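Building and Checking a Pair of Hand-Held Grippers in a Shared Workshop

Prepared for members of the Clutthorpe workshop by Assunta Lo Presti and Povilas Lūse

This guide covers the final assembly of the two hand-held grippers and the first handling check at the bench. Members should have completed the trigger linkage before proceeding.

Fitting the fingers

1. Lay out both fingers for one gripper and confirm that they are a mirrored pair.
2. Seat each finger on its carrier and start the screws by hand. Tighten the lower screw first.
3. Close the jaws slowly. The tips should meet evenly along their length. If one leads the other, loosen both carriers and re-centre them before going any further.
4. Repeat for the second gripper. Keep the hardware for each in its own labelled bag - the Letex screws are slightly longer and will bind.

Setting up the bench

Cover the tabletop with a plain, pale sheet and smooth it flat. Place the green tray near the front edge. A bowl is the recommended first object, as its rim can be taken from several angles. Keep cables clear of both wrists.

Handling check

Hold one gripper in each hand, with the forearms relaxed. Bring one finger inside the bowl and leave the other outside, then close on the wall with light pressure. Practise moving the bowl between the tray and a saucer at the side, 20 times with each hand.

The bowl on the tray, and on the saucer:
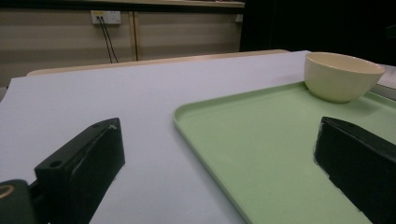
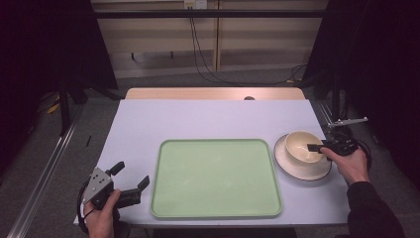

If the bowl tilts during a lift, the grip is generally too shallow. Lower it, open the jaws fully and begin again. Should the fault persist, check the carrier screws for movement.

Record the result on the build sheet, together with any adjustment made. Questions about replacement fingers may be directed to Ivars Paulauskas at the front desk. Spare sets are printed in December and must be reserved beforehand.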